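The Kullow building reopens its front doors in February, and I could not be happier about it! If you only know the place from the scaffolding years, you are in for a treat. The lobby is done, the stairwell is nearly done, and the old ticket windows are back where they were in the first plans.

The biggest job by far was the floor. Inger Norðdahl and her crew lifted and cleaned 352 tiles, and only 3 of them had to be replaced. She found a match for those in a storeroom under the back stairs (still wrapped in newspaper, which half of us stopped work to read). The grout was raked out by hand and done again in a darker shade, close to what Man-lok Tu turned up in an old scraping near the radiators. Then came the polishing, a little each night after the electricians went home.

I've walked across it maybe too many times now. Gray marble can look cold on a sample board, but with this much veining there's always something going on underfoot – pale streaks, smoky ones, a few that look like river maps.

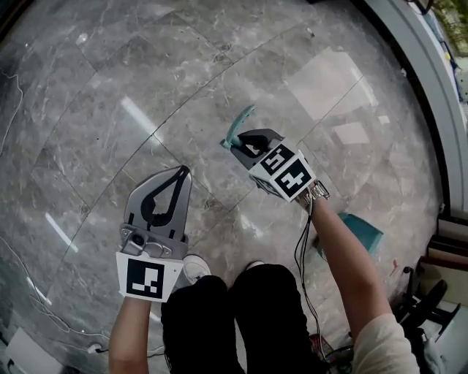
## Visiting in the first weeks

Doors open at 10 every morning except Friday, when we start at noon so the lift people can finish up. Please use the Pylypenko Street entrance until the main steps are signed off. Strollers and wheelchairs are welcome on the lobby level, and the ramp is on the left as you come in.

Ketill Hallgrímsson is leading short tours of the ground floor, and he knows the story behind every door handle in the building. Groups are small, so put your name down at the desk. Ask him about the ticket windows!

## If you have marble at home

Several of you wrote in to ask how we'll keep the shine. Plain warm water and a soft mop, mostly, with a pH-neutral stone soap once a week. No vinegar, no lemon, no bathroom spray – acid leaves dull spots that only repolishing takes out. Grit is the other enemy, so we've ordered bigger doormats. They come next week, in dark green.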